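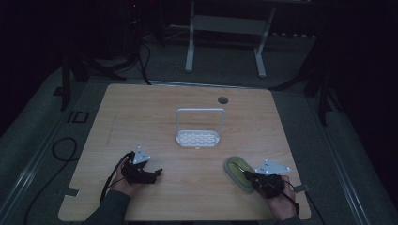 The Grandholm Bench Code is a spiral-bound book of almost 70 pages setting out how people ought to behave when they teach robots by hand, and I have been living under its rule since August. It's written by Fatemeh Taheri and Gholamreza Zarei, both of whom have plainly tripped over something. Cables get a whole chapter. A hand gripper's lead, they say, should leave the table by the nearest edge and never cross the work, so with a gripper in each hand you get one black cable going over the left side and the other trailing away to the right, and the rack has the middle to itself. I grumbled at this for a week. I now do it at home with the iron.

We bought two copies, one for the bench and one for the shelf, and the shelf copy is still lovely. The bench copy has survived tea, which I'd put down to the coated paper. The binding lies flat at any page, a low bar that the old Kistthorpe manual never cleared. That one had to be held open with a stapler.

As for the rules themselves, most are sensible and a few are wonderful. Operators must say out loud what they are about to do before the first take. Markers are to be kept clear of sleeves. Objects go back to their starting places by hand, with the recording stopped, and if someone nudges the table you bin the take, however beautiful it was. Bahman Mazandarani, who has produced more beautiful takes than the rest of us, has gone off this rule completely.

The chapter on floors is where the Code loses its nerve. You're told to keep the area round the table "orderly", and that's your lot. Coiled cable on the carpet, yes or no? How far back should a tripod stand from a person who is staring at a sponge? I wrote to Grandholm and had a polite reply saying this would depend on the room. I knew that. I was hoping they'd seen more rooms than me.

Chapter 6, on wear, is the best thing in the book and worth most of the price. Taheri and Zarei want the finger pads looked at before every session, under a decent light, with the jaws open. Torn covering or hanging threads mean the pads are written up and a decision is made there and then: carry on, trim or replace. What you may not do is notice and say nothing, a practice in which our bench had reached a professional standard.
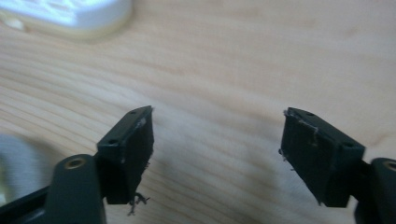
Pads at the open-jaw check, fraying on both sides.

My one quarrel with the chapter is the wear scale. It runs from "as new" to "unfit" by way of "fair" and "used", and Esmaeil Jalali and I have yet to agree on where one stops and the other starts. He'd call a pad fair if it were on fire. A page of photographs would settle it, and there isn't one. There is a page of photographs of correct handwriting on labels, so space can't have been the problem.

The checklists at the back are good. Copy them, put them in a plastic sleeve and use a wipe-off pen. Don't use the magnetic wallchart sold alongside by Bravadley, whose columns don't match the current edition and whose magnets give up at about four in the afternoon. The index is poor: "sponge" is missing, "grip" sends you to "hold", and "hold" sends you to a page on telephone manners.

Worth buying if more than one person uses your bench. If you work alone you could get by with the Shahbazi pocket card, which is cheaper and says much the same about cables, but it has nothing on pads and the type is tiny. I'd give the Code four stars. Jalali would give it a fair.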